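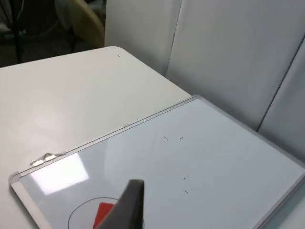 Trirness launches a meeting game for people who have had enough of meetings

For immediate release, 18/01/2019

Trirness, the office supplies firm that has spent many years selling whiteboards to people who then write "DO NOT WIPE" on them, today announces Wilulora, a tabletop game played on the whiteboard you already own.

The rules fit on a postcard. Take a whiteboard down from the wall and lay it flat on a table. Draw a large circle on it in black marker. Put the red square inside the circle. Each player then argues, briefly and with feeling, for where the red square ought to go next, and the others vote. Short dashes on the board keep the tally. The game ends when the square leaves the circle or when somebody's next appointment arrives, whichever is sooner.

A full set costs £20 and contains one red square, one thin black marker, a cloth and a rule card. The whiteboard is not included. Trirness would be delighted to sell you one.

"We asked customers what they used their whiteboards for, and a surprising number said they were leaning against something," said Neville Nuttall, product manager at Trirness. "You get a perfectly good board in an aluminium frame and it ends up behind a filing cabinet. Wilulora gives it something to do until the filing cabinet is moved."

The game began as a way of settling who would order the sandwiches. Onyekachi Balogun, who designed it, drew the first circle round the bottom of a waste paper bin and has kept to that size ever since. Early versions used a coin, which kept being spent, and later a biscuit.

"A red square is hard to eat and easy to find on a white board," said Balogun. "People get very attached to it. We had one round in the accounts department that went on through lunch, and I'm told two of the players still take separate lifts."

Wilulora was tried out by staff at Papadopoulos, the removals company, which played it over several weeks last June on a white table in front of partition panels. Papadopoulos reports no rise in productivity and no fall either, a result Trirness is happy to print on the box.

The first run is 600 sets, with a further 3000 planned if those are sold, and a long talk with the warehouse planned if they aren't. Wilulora is for two to four players. It can be played by more, but the voting gets political.

An expansion, called Zonura, adds a second circle. Trirness is aware that customers could draw this themselves and has priced it accordingly: it is free, and consists of a sheet of paper suggesting that you do so.

Sets can be ordered now from the Trirness catalogue or through the usual sales representatives. Existing whiteboard customers will find an order form in with their next invoice.

Notes to editors

Trirness supplies whiteboards, markers, desks and partitions to offices, schools and village halls.

Please use a dry-wipe marker. Trirness cannot replace boards that have been played on with a permanent one, and the customer service team has heard all the explanations.

Review sets are available on request. Interviews with Neville Nuttall and Onyekachi Balogun can be arranged through the Trirness press office, preferably not at the same time, as they disagree about the biscuit.

Ends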